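Trying out Traltine's kitchen simulator, with my arms folded

Posted 03/02/2023

I said in December that I would give one of these subscription robot simulators a proper go before moaning about them again. Traltine was the one people kept writing in about, so Traltine it is.

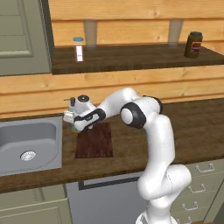
A reader going by Usinum had already written in to say that I was bound to hate it, that I had hated the last two before they finished installing, and that a simulated kitchen is worth having if it saves you one smashed bottle and one afternoon on your knees with a cloth. Fair enough. I have tried to keep that in mind, though I'd point out that 195 pounds buys a lot of cloths.

That is the price of the basic licence, by the way. The full one is 390 and adds what the sales page calls "expanded household variety", a phrase I read several times without learning anything. I bought the basic one with my own money. You get the kitchen, the arm, a set of things to pick up and a script editor that looks as if it was bolted on the night before release.

The job I set it was dull on purpose. Pick up a small bottle, bring it over the cutting board, put it down. I wanted something I could do on my real bench afterwards with the Stovar arm, which is old and slightly bent and has opinions about its own wrist joint.

Getting it running took most of an evening. The installer wanted a newer graphics driver, then decided it didn't like the newer graphics driver. The manual covers this in a single line telling you to "confirm compatibility". Once it was up, I will admit it looked good. The wood grain on the counter and the planks behind is better than I expected at this price, and the arm has a nice gloss to it. Whether anyone needs gloss on a robot that doesn't exist is another matter.

I ran the bottle job 10 times. The simulator called every one of them a success. I was pleased for as long as it took to boil the kettle, and then I got suspicious, so I made the grip weaker and ran it again. Success. Weaker still, to the point where my real gripper wouldn't hold a teabag. Success! Somewhere in the settings there is a box marked "assisted grasp", ticked by default, and as far as I can make out it more or less glues the object to the fingers once they get close. With the box unticked, the bottle started slipping and tipping over like a bottle should.

That default bothers me more than the driver nonsense. Someone new to this will run the demo, see a row of green ticks and think their script is sound. Then they'll move it to a real arm and wonder what they did wrong. The box ought to be off, or at the very least there ought to be a warning next to the score.

With assistance off, the thing is of some use. I found a daft mistake in my approach angle that would have had the Stovar knocking the bottle flat, and I fixed it from the sofa. Usinum can have that one. The timings were less helpful — my real arm is a good deal slower than I'd told the simulator it was, and there's no easy way to add the sort of wobble you get from a worn joint. You can type in a number for "joint noise", but the units aren't given anywhere I looked.

I also emailed support about the units. The reply was polite and quick and answered a different question.

Compared with the Andrade package I grumbled about last year, Traltine is prettier and a lot easier to find your way around. Andrade was uglier and fussier, but it let things fall over without being asked. If you already have that one working, I can't see a reason to switch. If you have nothing and you're patient with settings menus, the basic licence is passable. I wouldn't go near the full one until they say in plain words what's in it.

I've got the licence until it runs out, so next I'll try it with something heavier and see what the fingers make of that.

2 comments
10 shares

Recent posts
Andrade, one year on: still ugly
Why my Stovar arm lists to the left
Cheap grippers and what they do to eggs
Reading the small print on robot subscriptions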